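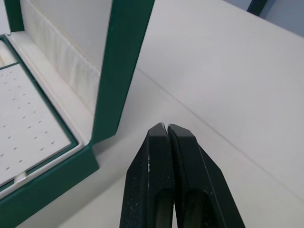

September
By Yuzuki Koyama

Borkstead Consignment Rooms: Premises Safety Checklist, with Comments

Scope: sales floor, rear stockroom, intake counter, staff corridor, exterior steps on the Ruma Street side. The basement is leased separately and was not entered. Ratings are OK, Monitor, or Action. Items marked Action carry over to the next sheet until signed off.

1. Exits and routes

1.1 Front door opens fully without a key from inside. OK.

1.2 Rear door opens fully. Action. The door catches on the threshold strip at the hinge side and needs a firm push. The strip has lifted where the screw is missing. Replace the screw and recheck under load.

1.3 Aisles clear to 60 inches at the wheelchair turning area. Monitor. Clear on the day, but two coat racks on casters stand next to it with the brakes off. Lock the casters or move the racks to the window wall.

1.4 Exit signs lit. OK. Test button held on each unit; all stayed on.

1.5 Staff corridor free of stock. Action. Flattened cartons were leaning against the electrical panel. The panel door must open all the way at all times. Same comment as last sheet.

2. Fire equipment

2.1 Extinguishers mounted, tagged, pin and seal in place. OK at the counter and stockroom. The corridor unit has a readable tag but no seal. Action: call the service contractor. Do not reseal in house.

2.2 Smoke alarms tested. OK. The stockroom alarm is slower to respond to the button than the others. Units past 10 years from the date on the back are to be replaced regardless of test result; the stockroom unit reaches that next spring.

2.3 Waste paper and packing material. Monitor. The bin is emptied at closing but was overfull at midday.

3. Electrical

3.1 Space heaters. None in use. If one is brought out for the winter it plugs directly into a wall outlet, never a strip.

3.2 Extension cords. Action. A 16-gauge cord runs under the rug from the window display to the lamp shelf. Remove it. Cords are not to be run under floor coverings, and this one is being used as permanent wiring. Quote requested from Bernmont for an added outlet.

3.3 Consigned lamps and small appliances. Monitor. Plug and cord are checked at intake and a green sticker applied. Several lamps on the lower shelf had no sticker. Pull from sale until checked.

3.4 Outlet covers intact. OK except behind the intake counter, where the cover plate is cracked at one corner. Action, low priority.

4. Tables, shelving, and loads

4.1 Display tables stable, legs locked. OK. Each table was pushed from the long side and the short side. Folding tables must have the leg braces seated before stock goes on.

4.2 Tabletop surfaces free of splinters, chips, and raised edges. OK.

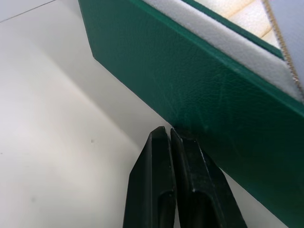
White tabletop with textured green box. Small dark speck on the surface: wipe down.

4.3 Stockroom racking. Action. The load card on the bay nearest the door reads 500 lb per shelf, evenly spread. China crates were stacked at one end of the top shelf. Move heavy crates to the bottom shelf and spread them out. Beam clips present on every joint I could reach from the ladder.

4.4 Tall furniture anchored. Monitor. The Vasiliauskas wardrobe is strapped to the wall but the strap is slack. Tighten, or lay a SOLD tag on it and get it out of here; it has been on three sheets.

4.5 Step stool and ladder. OK. Feet in place, spreaders lock.

5. Small stock and intake items 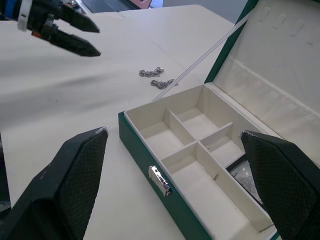
Button cells, loose pins, and hat needles remain the weak point of the intake procedure. They arrive in the bottom of mixed lots and get swept into an open dish on the counter, within reach of a small child. Loose cells go into the taped battery container when found. Sharps go into anything that closes and keeps them apart from the rest of the lot. A jewelry box such as the green one, with its cream partitions and a metal clasp on the front, is acceptable for brooches and pins, provided the lid is shut whenever the counter is unattended. It is not acceptable for cells.

5.1 Battery container present and labeled. OK. Tape roll missing.

5.2 Glassware checked for chips before shelving. OK.

5.3 Recalled nursery goods refused at intake. Monitor. The printed list behind the counter is out of date. Print a new one on the first working day of each month.

6. Floors and steps

6.1 Mats lie flat. OK at front. Rear mat curls at the corner facing the door; see 1.2, same doorway.

6.2 Exterior steps and handrail. Action. The lower rail bracket moves when pulled by hand. Use the other rail until repaired, and put a sign up.

6.3 Lighting at steps. OK at 6 p.m.

7. First aid

7.1 Kit stocked. Monitor. Adhesive bandages low, no eyewash. Burn gel is in date.

7.2 Accident book available. OK. Last entry has no time written in.

Carried over from previous sheet: 1.5, 4.4.
Closed since previous sheet: stockroom light switch, front window latch.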